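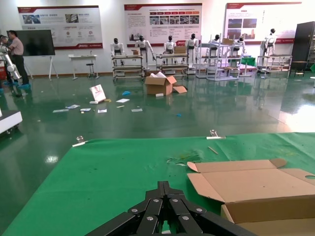
Manju Bajpai
Program Coordinator, Stirberg Reading Exchange

Mar 7, 2024

The Stirberg Reading Exchange is looking for people to take part in a study of how adults learn to read a second language at home. We need 18 participants for the first group, which starts in September.

You can apply if you are over 21, speak English every day, and have started learning another language in the past 2 years. Any language is fine. You do not need to be good at it – beginners are welcome, and so are people who quit and want to try again.

Participants read short stories sent by mail in a Fanby workbook and keep a simple log of the words they looked up. Most people should expect some 600 words of reading a week. There are also two phone interviews with Chevalier, our research partner, one near the start and one at the end. Interviews are in English.

There is no pay, but workbooks and postage are covered and you keep all the books. You may leave the study at any time.

To apply, write to Manju Bajpai at the Plondico Building front office. Tell us which language you are learning, how you study now, and the best hours to call. Please include a mailing address. We will answer every letter, including those from people we can't place in this group.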